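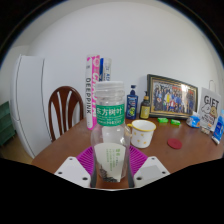
Empty tea bottle, in the grip. It goes on the red coaster.

Okay, Saturday thread, because a few of you asked what I do all day on the Flinen project and "I move a bottle" was not going over well with my family either.

Short version: we're gathering examples so a model can learn to tidy and set a table. Somebody has to do the tidying first, by hand, with the gripper, over and over. That somebody is me!

The task this week is called bottle-to-coaster. Pick the bottle up from wherever it is on the table, set it down on the dark red coaster, let go, back off. That's the whole thing. Each one counts as an episode, and an episode is only good if I do all of it without bumping the neighbors.

The goal for today is 90 good ones. I had coffee and a big breakfast and I feel ready, but ask me again tonight.

Things I've learned about clear plastic bottles: they're a pain. You can see the table and half the clutter right through them, so the model has to figure out the edges from a bit of shine and the labels. The green band up top helps a lot. I asked for a bottle with labels for exactly that reason and I'm not sorry.

Also they weigh nothing when they're empty. Squeeze too hard and the sides buckle, too soft and it slides while you're lifting. I close until the pads touch, then just a hair more — you get a feel for it after a morning.

Someone asked why the table is so full of stuff. On purpose! Mug with the yellow rim, pump bottles, a gift bag, the big framed group photo against the wall. Real tables look like this. My first batch in November was done on a bare desk and the model got great at bare desks and nothing else.

So now the rule is that things get shuffled between sets. The mug goes somewhere else, the chair can shift a bit, and I don't put anything back in the same spot twice if I can help it. The coaster moves too, or else the model just learns one place on the table and ignores the coaster completely (ask me how I know).

Lunch. Back in a bit.
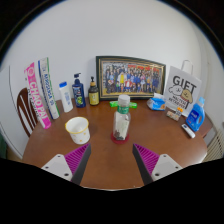

ENDINGS AND LETTING GO

Back, with a sandwich in me. This next part is the one I care about most, so bear with me.

A good ending is the bottle upright on the coaster with the fingers open wide and well clear of it. I like seeing a nice stretch of bare table between the tips. Then I hold still for 2 seconds before I stop recording. If I cut too early the model never learns what "done" looks like and it hovers there forever, like a guest who can't find the door.

I don't worry if the bottle isn't dead center. Some rim of coaster showing all around is great, but I'd rather have lots of slightly different landings than one perfect one copied over and over. People aren't perfect at this either. My own coffee cup is half off its coaster as I type.

What I throw out: anything where I brush the cup on the way past, anything where I let go and grab again because I got nervous, anything where my elbow gets tired and the whole thing shakes. I tag those in Toom right away. If I wait until the end of the day I forget which was which and have to watch everything back, and watching myself move a bottle is a special kind of boring.

What I keep, even though it feels wrong: slow ones. If I line up, don't like the angle, back out and come in again before touching the bottle, that stays in. The folks at Rirnau who train on this stuff told us those are some of their favorites, and I'm choosing to feel flattered.

Running total for the whole project, all of us together, is 3,902 episodes as of this morning. Not all bottles, thank goodness. There are cups and boxes in there, and a sock phase I'd rather not talk about.

A couple of replies asked about getting into this kind of work. Ganar does the scheduling for our group and they mostly want people who are patient and don't mind notes. No coding needed for my part. Strong wrists are a plus. I switch hands every set now and my shoulder is much happier — should have started that way.

Next up is the cup with the yellow rim. The bottom is narrower than the top, so my bottle grip is going to need a rethink. I've got 4 ways of coming at it written on a sticky note and I'm going to try them all before I settle.

Okay, that's enough typing. Gloves off, phone down, more bottle. Will post the count tonight if I'm still awake.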